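Online Memorial Site to Charge for Older Obituary Pages

15/03/2021

Fuvia, the company that hosts online obituaries and guest books for local funeral homes, says it will start charging families to keep older memorial pages open. The change takes effect in May and covers 3,113 notices, most of them placed through the Trukow and Dekker funeral homes.

Under the new terms, a notice stays free to read for two years after it is posted. After that, the guest book closes and the photos come down unless the family pays $8 a month. The name and dates will stay up either way, the company says, although the notice it sent to customers does not say for how long.

Fuvia calls the plan a "care package." What is being cared for is hard to make out. The pages are a few paragraphs of text, a handful of pictures and whatever friends and neighbors wrote in the week of the funeral. They have sat on the same site with the same layout for years, and the company did not answer when asked what it costs to leave one alone. 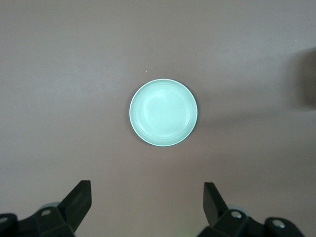
A round, shallow dish on a plain tabletop.

The funeral homes are not saying much. Dekker said in a short statement that it was "reviewing the new terms with our provider" and that families had been told at the time of service that the pages were a lasting tribute. That word, lasting, appears on the Dekker price sheet, next to a line for the online notice. Trukow used to print "permanent online memorial" in its brochure. The current version says "online memorial."

Families who paid for a notice as part of a service may wonder what they bought. The contract with the funeral home usually covers writing and posting the obituary. The small print on Fuvia's side lets it change the terms with 30 days' notice, sent by e-mail to whoever placed the listing. In many cases that was the funeral home, and in others it was a spouse who may have died since then. Fuvia says it will make "every reasonable effort" to reach relatives. Asked what that meant, it pointed to the e-mail.

There is a way to save the pages, at least on paper. Fuvia says relatives can ask for a free copy of the guest book before the deadline. The request form was not working on Monday afternoon -- it returned a blank page on two tries -- and the help line played a recording.

The Flomach public library keeps printed death notices on file and will accept copies of online ones at the front desk at no charge. It cannot take guest book entries, which it considers private letters. Families who want those kept will have to print them at home or pay.

Fuvia says the price is fixed for the first year. It has made no promise about the second.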